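Approach planner: edge chasing on the clear sheet
August, entry started 10.15
Deisy Tamayo
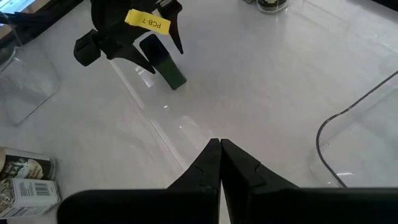
Spent the morning on why Palomino (our approach planner, for anyone new reading this) keeps wobbling sideways in the last bit of travel towards the fixture. Rocío reckoned it was the controller gains and I reckoned it was perception, so we had a small bet on it, and I am pleased to write down that I won a coffee. The gains are fine! I replayed the joint commands with vision switched off and a fixed goal typed in by hand, and the path came out as smooth as you like. Turn vision back on and the wobble is back. So then I went through the wrist view with the line detector overlay running, and the culprit is the acrylic sheet. Its edge comes down from near the black holder towards the fingertips, with thin white streaks of light along it, and the detector thinks that is the best line it has ever met. It's faint to my eye but the gradient filter loves it. The planner then takes it for the edge of the table and tries to square itself up to it.

The daft part is that we have a perfectly good landmark in view already. The yellow PCB-7 label is the brightest coloured thing near the holder, it's got big black text, and the colour mask picks it up without any fuss. We were only using it to confirm the fixture ID and then throwing the position away. I've no idea why I wrote it like that. (I do know, it was the week before the Bratside demo and I wanted to go home.)

So, changes so far:

Label centre now goes into the goal estimate, weighted above any line feature. The label sits at a tilt, so I'm taking the centre only and leaving its angle alone for now. Orientation still comes from the holder outline, and I don't fully trust that, see below.

Line features get dropped if they cross the region between the fingertips and the goal. Crude, but it gets rid of the acrylic edge. Rocío wants a proper reflection test instead, comparing two exposures, and she's probably right, but that means touching the Wanley driver and I am not touching the Wanley driver before lunch.

Finger mask redone. The old mask was drawn for the other fingers and left a strip of the right one showing along its inner edge, so the little notches were coming through as corner features. They move with the camera, so the tracker thought they were wonderfully stable. Ha.

12.50. Ran 40 replays from the recorded set with the new weighting. Sideways wobble gone in all but 2. Both bad ones start at frame 477 or later in their logs, and in both the label mask breaks into pieces under glare, so the centre jumps. Could take the convex hull of the pieces. Could also hold the last good centre if the mask area drops suddenly, which is less work. Trying the hold first.

14.30. Hold works on one of the two. On the other the glare is there from the start, so there's no good centre to hold. Hull it is, then.

About the holder outline: the long curved prong is the trouble. It sticks out down and to the right, and the fitted box stretches to include it, so the angle estimate leans that way. The dark green block at the base also gets merged in when the threshold is low. I'd like to fit to the boxy clamp part only. Rocío has an old template matcher from the Markness job and says it's ugly but quick. Ask her which branch it's on.

Also the clear tray isn't in the collision map at all, because depth goes straight through it. I've added it by hand as a box with a generous margin, and the planner now takes a slightly longer way round on the right. Fine for today. Somebody will move the tray and forget the map, and that somebody will be me, so there's a warning at startup now if the collision file is older than the session.

Still to do: hull on the mask, rerun the same 40, merge the finger mask by itself so it can be rolled back separately, collect coffee from Rocío.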